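Chapter 6
Learning to Handle Soft Things: Demonstration, Imitation and the Two-Armed Robot 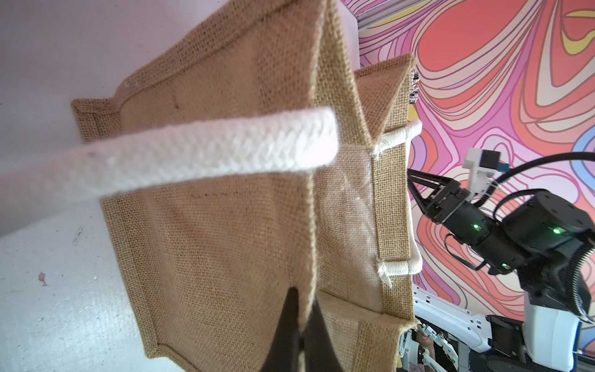 Why is it harder to teach a robot to handle cloth than to handle a box?

A box keeps its shape when you pick it up, so a handful of numbers will tell the robot where every part of it is. Cloth has no such courtesy. It sags, folds over itself and hides its own edges, and each time it moves there is a fresh shape to work out.

That answer will carry us through most of this chapter, so it's worth sitting with it for a minute before we get to the mathematics. If you worked through Chapter 5 (and I do hope you did the exercises, even the tedious ones on contact frames), you'll remember that we described a rigid object by its pose: three numbers for position, three for orientation, and off we went to plan a grasp. It was a lovely, tidy arrangement. Now think of a shopping bag. How many numbers would you need to write down the exact shape of one that's been scrunched up in the boot of a car? You could cover it in 1,000 little points and track every one of them, and you'd still miss a crease somewhere.

Bags are my favourite teaching object for this reason. They sit in an awkward middle ground between a tea towel and a carton. A stiff burlap tote will hold a sharp fold along its panels, almost like cardboard, and yet the side gusset collapses when you press on it and the rope handles go wherever gravity and their own springiness take them. A method that copes with a bag has to deal with flat panels, seams, corners and cords all at once, and seams in particular turn out to be very useful landmarks, as we'll see in Section 6.2.

There have been two broad ways of going at the problem. The older one is to model the fabric: write down how it stretches and bends, simulate what a given pull will do, and choose the pull that gets you closest to the shape you want. It's a respectable approach and I spent a good part of my working life on it. The trouble comes from the behaviour of real fabric, which changes with the weave, the hem, the humidity and the number of times somebody has sat on it.

The newer way, and the one we'll spend most of our time on, is to learn from demonstration. A person guides the arms through the task many times over, the camera views and joint positions are recorded together, and a policy is trained to predict the next short stretch of motion from what the cameras see. There is no explicit model of the fabric anywhere in it. Whatever the policy knows about burlap, it has picked up from the recordings.

Our running case is the Hivero study, which Kerttu Räsänen led and which I'll refer to often enough that you may grow tired of the name. Her group collected 200 demonstrations of a two-armed robot opening and reorienting bags, then trained the same policy twice — once with a fixed overhead view only, and once with the wrist views added. The second policy did noticeably better at the stage where one gripper holds the bag and the other has to come in and find a free edge. Räsänen's explanation was that the overhead view loses sight of the held corner behind the fabric, while a wrist camera stays close to it. We'll look at how well the evidence supports that in Section 6.4, and you're welcome to disagree with her. Several of my students have, with some vigour.

I should mention a wrinkle that catches people out. A wrist camera travels with the gripper, so the background in its view swings about with every movement, and a bag held close can fill nearly everything it sees. Early policies sometimes latched on to a patch of wall or floor as a cue, and then went to pieces when the robot was wheeled into a different room. Varying the setting during collection is the usual remedy, and we'll come to the cost of it (mostly labour) a little later on.

By the end of the chapter you should be able to set up a small demonstration study of your own, judge whether its recordings cover the task sensibly, and report the result so that another laboratory could repeat it. You'll need the regression material from Chapter 2 close at hand. If it's gone a bit rusty, please do go back and have a look — there's no shame in it, and the notation in Section 6.3 will be much friendlier if you do.

6.1 What a Demonstration Records

Let's begin with a single demonstration and be fussy about what it contains. At each time step we store an observation, written o, and an action, written a.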